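**Notas para a fala: planejar a compra de equipamento para a bancada de molduras**

Abertura (sem slide, deixar as pessoas se sentarem)

Boa tarde a todos, e obrigada por terem vindo logo depois do almoço, que eu sei que é uma hora ingrata! Meu nome é Ida Sauerland, cuido do planejamento de equipamentos na Brumden, e quero conversar com vocês sobre dinheiro, prazo e um pouco de paciência. Quem esperava uma palestra sobre algoritmos pode ficar também, prometo que o café continua ali no fundo.

(Pausa. Perguntar quem já assinou um pedido de compra de braço robótico. Esperar as mãos.)

**1. O pedido que chegou à minha mesa**

- Começar pela história da Flollholm: oficina que emoldura fotografias por encomenda, 1.806 quadros entregues no ano passado, quase tudo à mão.
- O pedido deles cabia em uma linha: "queremos automatizar a montagem". Contar que passei uma tarde inteira ao telefone só para descobrir o que eles chamavam de montagem (moldura, vidro ou acrílico, fundo, impressão, e cada um com o seu jeito de escorregar da mão).
- Frase para dizer devagar: antes de pedir orçamento, escrevam a tarefa peça por peça.

**2. O que entra na conta**

- Os braços e as garras todo mundo lembra. O que fica de fora da planilha, quase sempre, é o resto: câmeras, suportes, cabos, dedos de reposição, a própria mesa, a iluminação.
- Material de ensaio! Reservamos 125 conjuntos completos de moldura, chapa, fundo e impressão, e eu achei um exagero quando vi o número. Hoje eu pediria a mesma quantidade sem piscar.
- Horas de gente. A Odiron nos cotou a instalação, mas o treinamento da equipe veio numa proposta separada, que eu só abri em agosto. Aprendam com a minha distração, por favor.
- Reserva para imprevistos: 1.000 euros por mês durante o piloto, numa linha própria, com nome e responsável.

**3. Comprar, alugar ou esperar**

- Explicar com calma a escolha que fizemos: alugar os braços durante o piloto e comprar os acessórios, que ficam conosco aconteça o que acontecer.
- A proposta da Rakena saía por 2.344 euros mensais, manutenção incluída. Se alguém perguntar se é caro, responder com outra pergunta: caro comparado com o quê? Uma máquina parada à espera de peça também custa.
- Lembrar que a mesa precisa ter folga para os braços se moverem e para as peças esperarem a vez delas. Medir a mesa com tudo em cima, e medir antes de assinar.

**4. A bancada, para quem gosta de ver de perto**

(Deixar na tela um tempinho. Falar do acrílico ou vidro: chapa transparente é difícil para a câmera, e a luz refletida complica. Foi daqui que saiu a linha "iluminação" do orçamento, que eu tinha cortado na primeira versão, vejam só.)

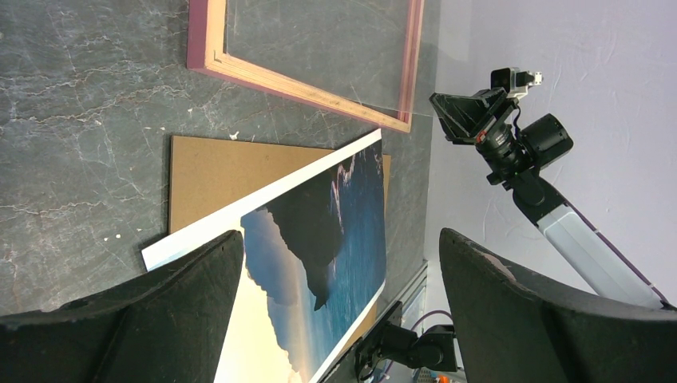
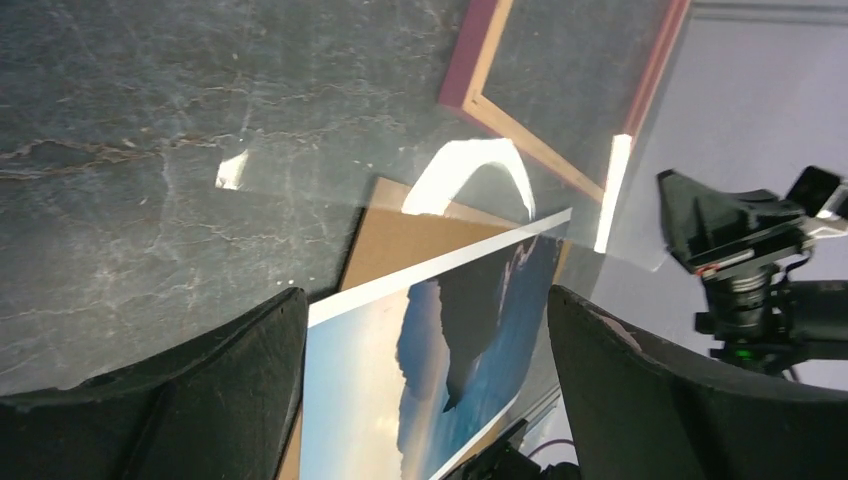 *Moldura, chapa transparente, fundo marrom e impressão com borda branca, sobre a mesa cinza-escura de veios claros.*

- Puxar daqui para as perguntas. Se ninguém começar, contar a do fornecedor que me mandou o orçamento das luzes sem as lâmpadas.
- Quem quiser a planilha em branco pode me procurar na saída, eu mando com muito gosto.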